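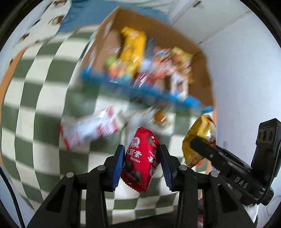

Fig. 1. Hand-held gripper closed on a packet of Mylikes, box of mixed snacks behind.

Week 4: Reading a vendor's offer
Notes to go with the Saturday session. Bring your marked-up copy of the Clandex brochure.

What is on offer
Clandex sells a hand-held gripper kit, a training service and a "ready to pick" model as one package. You collect the demonstrations, they train, you get a policy back. The brochure promises that 123 demonstrations are enough for "any packaged goods." Ask where that number comes from. We did, and were sent the brochure again.

What the figure can and can't tell you
A red packet is held upright between two pads with ridged blue faces. Fine. One still of a closed grip says nothing about how many tries came before it, or whether the packet reached its target. The packets in the box are heaped, wrappers overlapping, and that is a fair test of picking. But a person's hand works the tool, and a person is very good at finding the one packet that can be reached. Whether a robot arm can use that skill is a separate claim - and it is the one you would be paying for.

Note the blur on the box as well. Severin Kofler's handout from last term covers exposure and fast hand motion; read section 2 before you accept any line about "robust vision."

The Riedl trial
Florian Haslinger ran the package at Riedl in February. Of 18 picks from a mixed box, 11 ended with the right item in the tray. Clandex's own report gives a higher rate because it leaves out double picks and dropped items. Neither side wrote down the stopping rule. I would not quote either result without saying so.

Terside offers a similar service and at least publishes its failures, though only for boxed goods. Kustitz sells the pads alone. I have seen no wear data from any of them.

For next time
Rewrite the Clandex claim so that it could be proved wrong. State the items, the number of tries, what counts as a pick, and who resets the box. One page. Late work goes in the tray outside my office.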